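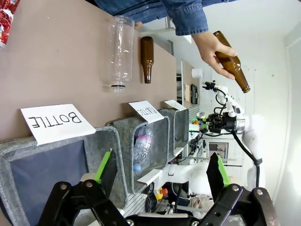 Section 4. Setting Up the Sorting Station

4.1 General
This section applies to all Platedstead sites where bottles, cans and other containers are separated by hand. The station shall be assembled before first use and checked each May. Questions about placement should be directed to Merja Salminen, Facilities Office.

4.2 Bins and cards
1. Clear the table surface to a depth of 300 mm along the panel.
2. Stand the gray fabric bins in a single row with their sides touching. Open each bin fully and press the base flat.
3. Place one printed card at the top edge of each bin. The words BOTTLE and PLASTIC must be in capital letters. Replacement cards are held at the Ilton store under item 19.
4. Confirm that each card can be read from the side where users stand.

NOTE: At this station, BOTTLE means glass. Plastic drink bottles go in the bin marked PLASTIC, whatever their shape.

4.3 Reference items
1. Select clean, empty containers of the types most often received. Glass with chips or cracks shall not be used.
2. Fix the items to the panel in a row, above the bins, with necks pointing down.
3. Pull gently on each item. If it moves, remove it and fix it again.

CAUTION: Do not mount full or partly full containers. The panel fixings are rated for 300 g per item.

4.4 Sorting
1. Empty the container at the sink before bringing it to the station.
2. Compare it with the items on the panel.
3. Hold it by the body and lower it into the correct bin. Do not throw or drop glass.
4. Leave caps on plastic bottles. 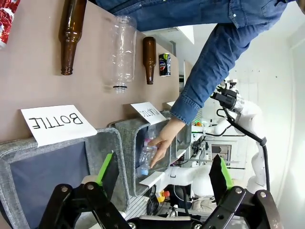

Figure 4-2. Placing a capped water bottle in the PLASTIC bin.

4.5 Emptying
Bins shall be emptied when almost full, and in any case before 6 p.m. Glass requires 2 persons for lifting. After emptying, return each bin to its original position and replace its card. Wipe the inside with a damp cloth; the fabric must not be machine washed.

Damaged bins are to be reported to Nnamdi Effiong. Do not repair the rim with tape.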